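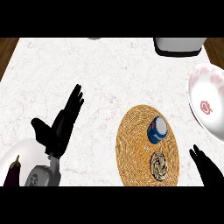
Posted by Prirken Facilities Support Desk | Ticket 289 | Category: Kitchens and Counters | Status: Closed

Reported issue
The tenant of Suite 29 at Flistside reported that both counter outlets in the shared kitchen had stopped supplying power. The ceiling lights and the refrigerator were not affected. The tenant had already checked the breaker panel in the hallway and found no tripped breaker.

Initial response, 8:40 a.m.
The desk asked the tenant to unplug everything from the counter outlets and to press the reset button on the outlet nearest the sink. The tenant replied that the button would not stay in. A work order was opened with Drumix, the electrical contractor for the building.

First visit, 1:15 p.m.
The technician confirmed that there was no power at either outlet. The circuit is fed through a protected outlet in the adjoining supply closet, behind the paper shelving, and that outlet had tripped. It was reset and held for 2 minutes with nothing plugged in, then tripped again. The technician switched the circuit off at the panel and tagged it. Tenants were notified by email and asked to use the break room on the floor below.

Second visit, 10:05 a.m. the next day
Moisture was found inside the closet outlet box. The source was a slow leak at a valve on the supply line to the mop sink. Shen Plumbing replaced the valve the same morning. Drumix dried the box, replaced the outlet and tested the circuit under load for 29 minutes – no further trips were recorded.

Resolution
Power was restored and the tag removed. The panel directory listed the circuit as "spare" and has been corrected. The total charge of $169 was billed to building maintenance. No part of this charge will be passed to tenants.

Follow-up
The closet shelving is to remain clear of the outlet. If the counter outlets lose power again, tenants should reply to this ticket and should not reset the closet outlet themselves. A related request for a second circuit in the kitchen remains open and will be reviewed in December.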